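Clear Your Own Tray

My mother cleaned tables for a living when I was small, in a food hall next to a bus station, and I suppose everything I think about trays goes back to her coming home in June with her sleeves damp to the elbow. So I won't pretend to be neutral here. I believe that when you finish eating in a place with plastic chairs and paper liners, you should get up and clear the table yourself, and I'd like to say why without wagging my finger too much – I have walked away from a mess or two in my time.

My friend Ladi Babalola takes the other side, and he takes it well. We were having lunch the other week and he told me, waving a french fry, that if everybody cleared up after themselves the hall would simply send half the cleaners home. It's a kind-hearted argument and I chewed on it for days. But then I remembered that my mother never once came home grateful for the extra work. There was plenty to do already, with the floors and the bins and the high chairs, and the hall she worked in had seats for 700 people. What she talked about at supper, on the good days, was the family that had stacked everything neatly and said good night to her.
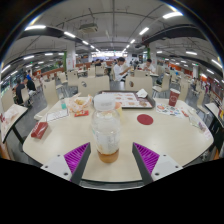

A food hall table with the tray, the cup, the bottle and the receipt all still on it.

A table like that is perhaps two minutes of work for the people who sat at it. They know what's finished and what isn't. The person who comes along later has to guess. Is the food in that bag still wanted? Is there a drop left in the bottle that somebody means to come back for? My mother used to circle a table like that two or three times, pretending to wipe the one beside it, because she had once thrown out a man's supper while he was off getting napkins, and he shouted at her in front of everyone. She told that story for years, and it was never a funny one.

And then there's the next person, standing there with a hot tray and a child hanging off one arm, looking over all those rows of chairs for a clean spot. I've been that person, and I expect you have too!

I do make exceptions. If you're ill, or your bus is leaving, or the baby has just been sick down your front, then go, please, and don't give it another thought. The rest of us can pick up a few cups and flyers on the way to the bin. Ladi still disagrees with me, I should say, although I noticed he carried his tray over that day, and mine as well.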